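Trade Continuity Advice Project: progress report to the Praltow Fund
Period to end of April 2018
Prepared by Raelene Gilchrist

1. Summary

The project helps small importers and exporters in the Sutherland district prepare for changes to customs and payment arrangements after the UK leaves the European Union. Delivery is on schedule and spending is within the approved budget. One output, the lender briefing, has moved back and is covered in section 4.

2. Survey of firms

The baseline survey closed with 452 usable responses. Firms were asked whether they held an EORI number, whether they had spoken to their bank about trade credit, and whether they had a written plan for leaving without an agreement. Most respondents trade only with other member states and have never completed an export declaration. Few had a written plan. Those that did had usually been asked for one by a larger customer.

Answers on currency cover were weak. Many firms left the question blank or wrote that their bank dealt with it. We have treated blanks as missing and have not assumed that such firms are unhedged. The cleaned data set and the coding notes are held on the project server and can be supplied on request.

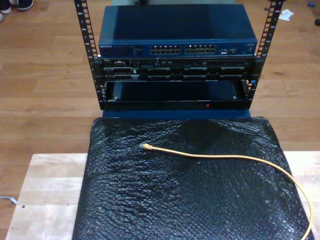
3. Advice sessions

Group sessions were held at 5 sites. Each covered tariff classification, rules of origin and import VAT, in that order. The VAT section ran over at every site and has been given more time in the revised plan. Firms were most concerned about cash flow, in particular having to pay VAT at the point of entry and recover it later through the return.

Follow-up calls to attending firms are under way. Modadance, a footwear importer, has begun checking its commodity codes against the tariff and has found two that were out of date. Nandent, which supplies dental consumables, has asked its freight agent for written terms on duty deferment. Neither firm has yet changed its stock levels, and both say that warehouse cost is the limit.

We were asked at the last review whether the sessions reach firms that would not otherwise seek advice. The attendance forms do not settle this. A question on previous advice has been added to the form for the remaining sessions.

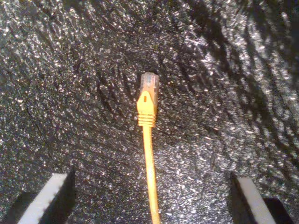
Apostolos Kontogiannis commented on the draft that the follow-up calls should also ask about payment terms with overseas suppliers – several firms he spoke to had been moved from 60 days to 30 without much notice, and he thought this a more pressing matter for them than tariffs. The point is accepted and the call script has been amended.

4. Lender briefing

The briefing for local lenders was due in this period. Two of the three banks approached wished to see the survey findings on trade credit before agreeing to take part, and those tables were not ready in time. The briefing will now be held in July. There is no extra cost, as the room booking was moved without charge.

5. Risks

Policy uncertainty remains the main risk. The terms of the transition period are not final, and the printed guidance may need to be reissued. We have kept print runs short for this reason. Staff cover is adequate, though the loss of either adviser would delay the follow-up calls.

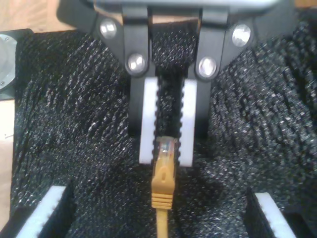 Figure 3. Yellow Ethernet cable held upright.

6. Next period

Work will cover the remaining follow-up calls, the trade credit tables and the lender briefing. A revised timetable is attached as Annex 2. Approval is sought to carry the unspent print budget forward under the same heading.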